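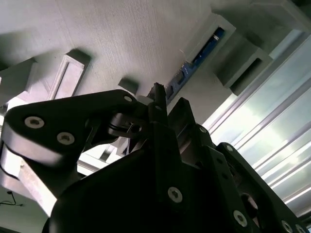 Reef Day Trip Boat: Pre-Departure Safety Checklist with Comments

Operator: Prullance Reef Tours
Vessel: Selura
Inspection completed by: Marcelino Assunção
Reviewed by: Romain Lacroix
Period: January, Friday sailings

This checklist must be completed before guests are allowed on board. Each item is marked Pass, Pass with comment, or Hold. A vessel with any item on Hold may not leave the dock.

Section 1. Life-saving equipment

1.1 Adult life jackets, count and condition. Pass.
Comment: 151 on board against a guest limit of 109. Straps and buckles checked on all jackets in the forward lockers.

1.2 Child life jackets. Pass with comment.
Comment: 41 on board. Two have faded size labels and have been moved to the shore store until new labels are fitted.

1.3 Life rings and throw lines. Pass.

1.4 Life rafts, service date and release gear. Pass.
Comment: Service tags are in date. The port raft cover should be rinsed more often, as salt is building up around the release.

Section 2. Snorkel and swim area

2.1 Boarding ladder and swim platform. Pass with comment.
Comment: The non-slip strip on the lowest step is lifting at one corner. It may be used for this sailing. Replacement is requested before the next one.

2.2 Masks, fins and snorkels cleaned and sorted by size. Pass.

2.3 Stinger suits. Pass.
Comment: Small sizes ran short on the last sailing. Guests should be asked for sizes at booking.

2.4 Lookout station, whistle and rescue board. Pass.

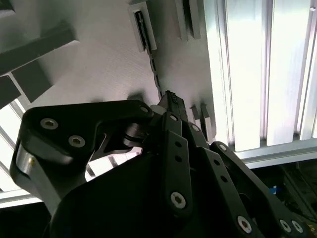

Section 3. First aid

3.1 Oxygen kit, gauge reading and masks. Pass.

3.2 Vinegar for marine stings. Pass with comment.
Comment: Bottles were stored below deck. Moved to the lookout station, where they are to remain.

3.3 Defibrillator self-test. Pass.

3.4 Drinking water and shade for guests. Pass.

Section 4. Guest briefing and head count

4.1 Safety talk given before leaving the dock. Required on every sailing.
Comment: The talk must cover reef contact, currents at the Cordier mooring, and the recall signal.

4.2 Head count at departure, at each mooring, and before return. Required.
Comment: Counts are to be taken by two crew members working separately. If the figures differ, the engines stay off and the count is repeated.

4.3 Medical forms collected from all swimmers. Required.

Open items carried forward: 1.2, 2.1.

Completed sheets are to be left in the Erkico dock office before the vessel departs.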